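Getting a shared locker back under control

I love a good locker sort-out! Give me half an hour, a damp cloth and a bin bag and I'm happy. We have a bank of metal lockers at Castby, where I go for my evening classes, and this April I finally worked out a routine that sticks, so I'm passing it on.

Start by taking everything out. Yes, everything, even the carrier bag at the back that you think you know about (mine had three odd gloves and a very old satsuma in it). Wipe the floor of the locker first, then the shelf, then the inside of the door. A drop of washing-up liquid in warm water is plenty for painted metal, but dry it well afterwards or you'll get rust along the seams.

Next, the vents. Those little slots collect fluff like mad! An old toothbrush gets into them beautifully, or a dry paintbrush if the slots are narrow. Keep bags and coats from pressing right up against them so the air can get through.

Now for putting things back. Heavy and floppy things go at the bottom: coats, bags, shoes. Drinks and anything you grab in a hurry go on the shelf, standing up, with the lid done up tight.
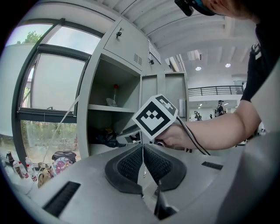 I roll my spare jumper and tuck it into a cotton bag, and it takes up half the room it used to. Dark clothes all look the same in a heap, so tie a bit of bright ribbon round whatever you need first. A small tub is brilliant for keys, hair grips and loose change.

If your locker smells, try an open jar of bicarbonate of soda overnight. And a squirt of graphite powder in a stiff lock works wonders, far better than oil, which goes gummy.

Comments (2)

Talha Hayat
The toothbrush trick is great, did all the vents on ours in ten minutes. Does the bicarb work on football boots?

Rukhsana Arain
Talha, it does! Sprinkle it inside, leave it overnight and tap it out in the morning.

Contact | © Katiyar Home Tips | Back to top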